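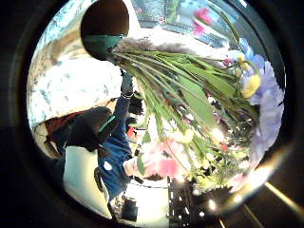 Rohbild der Greiferkamera, Fisheye, vor der Entzerrung. Blumenstrauß, gehalten mit den Stielen nach oben links.

guvden-rectify
Vorverarbeitung für Fisheye-Bilder von handgeführten Greifern

Stand: 28. April 2026

Kurzbeschreibung

guvden-rectify nimmt die runden Bilder einer Handgelenkkamera, maskiert den schwarzen Rand, schätzt die Drehung und schreibt eine Version, mit der das Training in Kinsella direkt arbeiten kann. Das Werkzeug wurde für den Datensatz Zurthorpe geschrieben, es läuft aber mit jeder Kamera, für die eine Kalibrierdatei vorliegt.

Was es macht

1. Kreismaske. Der Bildkreis wird einmal pro Aufnahme gesucht und danach festgehalten. Frühere Versionen haben ihn in jedem Bild neu gesucht, das hat bei dunklen Ecken gezittert.
2. Orientierung. Wer einen Greifer in der Hand hält, dreht ihn auch. Personen und Gegenstände stehen dann auf dem Kopf, wie im Bild oben. Die Drehung wird als eigener Wert gespeichert und nur auf Wunsch angewendet (--upright).
3. Entzerrung. Zwei Modelle stehen zur Wahl: equidistant (Standard) und kb4. Für kb4 braucht man alle vier Koeffizienten in der Kalibrierdatei, sonst bricht das Programm mit Fehler 2 ab.
4. Überbelichtung. Helle Flächen werden markiert, nicht korrigiert. Die Maske liegt neben dem Bild als PNG.

Installation

Python 3.10 oder neuer wird vorausgesetzt.

pip install -e .
guvden-rectify --check

Der zweite Befehl prüft, ob die Kalibrierdatei gefunden wird. Sie wird unter calib/brolton.yaml erwartet, ein anderer Pfad kann mit --calib angegeben werden.

Benutzung

guvden-rectify --in roh/ --out fertig/ --model equidistant

Einzelne Aufnahme mit Aufrichten:

guvden-rectify --in roh/a134 --out fertig/a134 --upright

Die Ausgabe enthält pro Aufnahme den Ordner rgb, den Ordner mask und eine Datei meta.json. Der Ordner roh wird niemals verändert.

Felder in meta.json

roll_deg: geschätzte Drehung um die optische Achse, in Grad
circle: Mittelpunkt und Radius des Bildkreises, in Pixel
sat_ratio: Anteil der überbelichteten Pixel innerhalb des Kreises
person: true, wenn der Detektor eine Person meldet
calib_id: Kennung der benutzten Kalibrierung

Zu den Daten

Der Testsatz im Repository hat 3.000 Bilder aus 134 Aufnahmen. Bei 122 Aufnahmen ist die Drehung von Hand nachgeprüft, die übrigen haben roll_checked = false und sollten für eine Auswertung nicht verwendet werden. Die Gegenstände stammen aus dem Alltag. Weiche und unregelmäßige Dinge wie Blumen, Tücher und Tüten sind mit Absicht stark vertreten, denn bei ihnen macht die Segmentierung die meisten Fehler.

Bekannte Probleme

- Füllt der Gegenstand fast das ganze Sichtfeld, hat die Schätzung der Drehung wenig Hintergrund zur Verfügung. Sträuße sind der schwierigste Fall: Die Stiele laufen diagonal und werden von der Linienerkennung gern als Raumkante gelesen. Abhilfe: --roll-source imu, wenn IMU-Daten vorhanden sind.
- Blasse Blüten am hellen Bildrand landen teilweise in der Maske für Überbelichtung. Der Schwellwert 0.97 ist ein Kompromiss. Mit 0.99 bleiben die Blüten erhalten, aber kleine Lichtreflexe werden dann nicht mehr gefunden.
- Der Personendetektor ist auf aufrechte Bilder trainiert. Man soll ihn nach --upright laufen lassen. In gedrehten Bildern, wo von der Person nur Haare, Kleidung und eine Hand sichtbar sind, meldet er oft nichts.
- Unter Windows funktioniert die parallele Verarbeitung noch nicht, bitte --jobs 1 setzen.

Datenschutz

Bilder mit person = true werden nicht automatisch unkenntlich gemacht. Wer eigene Aufnahmen weitergibt, muss diesen Schritt selbst durchführen. Wegen der Schwäche des Detektors bei gedrehten Bildern empfehlen wir eine zusätzliche Durchsicht.

Änderungen

0.4: Kreismaske pro Aufnahme, Feld calib_id
0.3 (November): Modell kb4, Masken für Überbelichtung
0.2: Option --upright

Fehlermeldungen bitte mit meta.json und einem Rohbild einreichen. Ohne das Rohbild können wir die Drehung nicht nachrechnen.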